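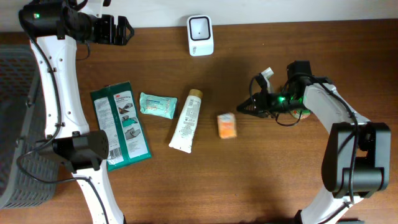 Grareck, the back workshop. February, a Wednesday, started writing around lunch

Soap day again, and I'm still annoyed about the last batch so let me get that down first. The Pelupessy bars (the plain olive-heavy recipe, no scent, no color) came off the curing rack with a white bloom all over the tops. Powdery, kind of like flour. I scraped some off and it doesn't zap on the tongue, so I'm calling it soda ash and moving on. It wipes away with a damp cloth, mostly. The corners hold on to it. I steamed two of the worst bars over the kettle and they came up beautifully smooth, but I am not steaming every bar we make, that's a whole afternoon with a kettle.

My guess is the lid. We left the molds open last time because the lid for the long mold is warped and doesn't sit flat, and the window was cracked open for the lye fumes and then stayed open all evening. Cold air straight across the tops. So today: plastic wrap pressed right on the surface, then cardboard, then the old blue towel. Window shut as soon as the lye water has cleared.

Today's batch, for whoever picks this up next. Total oils 3,000 grams, same proportions as the card taped inside the cabinet door. The olive is from the new Murkar can. It's greener than the old one and smells more peppery, and I half expected it to tint the soap. At trace it looked like pale custard with a bit of lime in it. Last time a green oil faded to cream after a few weeks, so don't panic and don't add anything to fix it.

Lye went in at slightly warmer than I like. I got impatient! The coconut had started to go cloudy at the edge of the pot and I wanted it all liquid. Trace came fast after that, way faster than the notes say, maybe a minute or two with the stick blender in short bursts. If you are doing this one, have the molds lined BEFORE you blend. I had one lined and one not, and I poured the second with the paper flapping around and a fold in the bottom corner. There's going to be a crease in those bars. They'll wash fine.

Also the good spatula has a split in the handle seam and there's old soap living in it. Please retire it. I moved it to the paint shelf so nobody grabs it by habit.

Later, after coffee.

Labels. We talked about this last week and I said I'd write down where I landed. I still like Asisness for the shampoo bar, and I know it's hard to say out loud — but people at the market stall asked about it and the plain-named ones they just walked past. The bar itself needs work before it deserves any kind of name. It lathers like crazy for the first few washes and then goes soft in the dish and sort of slumps. I think it's getting too much castor. I'd like to knock that back a little, put the difference into cocoa butter, and change nothing else. We changed three things at once last fall and learned nothing at all from it.

The dish matters too, I'm pretty sure. Mine at home sits flat with no drainage and the bar lives in its own puddle. The one by the workshop sink has ridges and the same bar has stayed firm. So before I blame the recipe for everything I'm going to swap them and see what each looks like after a couple of weeks.

Scent test on the rosemary blend: cut end smells great, outside of the bar smells like almost nothing. Keep them boxed until sale, I think, with the box left a bit open so they can breathe. Lavender one is still strong. The orange is gone, completely gone, as everyone warned me it would be. I'll finish that bottle in the floor cleaner.

Next morning, quick.

Unmolded after 16 hours. Firm enough, a little tacky on the sides where the paper folded. No ash yet on either loaf, though it's early days for that and I don't want to jinx it. The smaller loaf weighs 1,497 grams before cutting. I've penciled that on the end of its board so we can weigh it again when it's cured and find out how much water really leaves. We always say "a fair bit" and none of us has ever checked.

Cut with the wire, not the knife. The knife drags and leaves those little crumbs along the bottom edge. Wire needs tightening, I gave it half a turn and that helped.

To buy: freezer paper, distilled water, vinegar for wiping down, gloves in medium (we have a huge box of large and they fit none of us). And a lid, or a flat piece of something to make one out of.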